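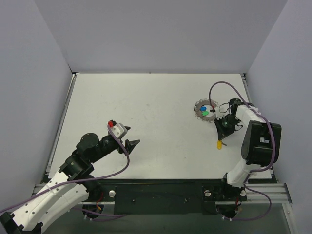

Érica Lacerda wrote on Monday:

> Does anyone know whether the old chapel register from Jireš is
> really lost? My grandmother swore the families there kept their
> own saints' days, 17 of them, and I can't find a word about it in
> the books.

Hi Érica, and hi all,

Not lost! I saw it two summers ago in the parish archive at Istora, in a box marked "accounts" (which may be why the books skip it). It has 1,491 entries, mostly baptisms, and the feast days are written inside the back cover in a different hand.

I copied out only the first page of them – my pencil hand gave up – but there were definitely local names I'd never met anywhere else. One had a fast before it and a bread blessing after, same as they did over in Halico.

Your grandmother's 17 sounds a bit high to me, though I've only got my one page to go by. Did she say if that included the Marian feasts? I can type up what I have this week if you want it.

Pete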